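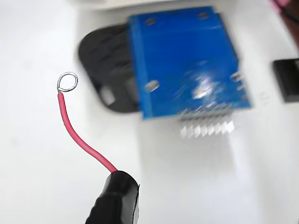 A reply under my last post says to stop hooking wire around header pins and buy a crimp tool. Fair. I own a crimp tool. A crimped housing is better for anything that leaves the bench. This thread covers the other case: temporary connections to a small module with a straight pin row.

Stranded wire, red for the supply. Strip 2 cm of jacket. Most people strip far less and then have nothing to bend.

Twist the strands before you form anything. Same direction as the factory lay, tight enough that no strand lifts when you drag a fingernail along it. One loose strand will find the neighboring pin.

Form the loop on a round mandrel. I use the shank of a small drill bit. Flat pliers leave corners, and a loop with corners sits on the pin at two points and rocks.

Close the loop to nearly a full circle. Leave a gap narrower than the pin, then spring it over the tip. If it drops on with no resistance, cut it off and start again.

Tinning: after forming, before fitting. Tin first and the bend cracks the solder on the outside of the curve. Use very little. A fat blob fills the loop and you are back to cutting.

Someone asked about resistance. I measured a batch last October on the Druvden meter, four-wire, leads zeroed. Bare twisted loops drifted whenever the bench was bumped. Tinned loops held steady. Soldered to the pin, the joint was below what I can resolve.

Current is a separate matter. I run 125 mA through these at most. Above that I solder to the pin or use a proper connector.

Pitch is the real limit. On a standard header the loop plus strand thickness uses up most of the space to the next pin. Do not loop two adjacent pins. If you need both, put heat shrink on one, or take the second signal from a pad at the board edge if there is one.

Check the pin labels on the underside before power goes on. The Wevemero modules I have put supply and ground next to each other, and two revisions swap them with the same silkscreen on top.

Strain relief: leave slack in the jacket and tape it down a short way back from the board. A gentle S is enough. The pin should never carry the weight of the wire.

Cycle life, for the person who wanted a number: the Rivadeneira sockets in my drawer are sold as good for 2,000 insertions. A wire loop gets a handful. Strands work-harden at the neck, right where the jacket ends. Trim and re-form.

Next thread is on desoldering a bent header row without lifting the pads. I have a Trekeswood hot plate on the bench for that one and I am still getting its temperature readout to agree with the thermocouple.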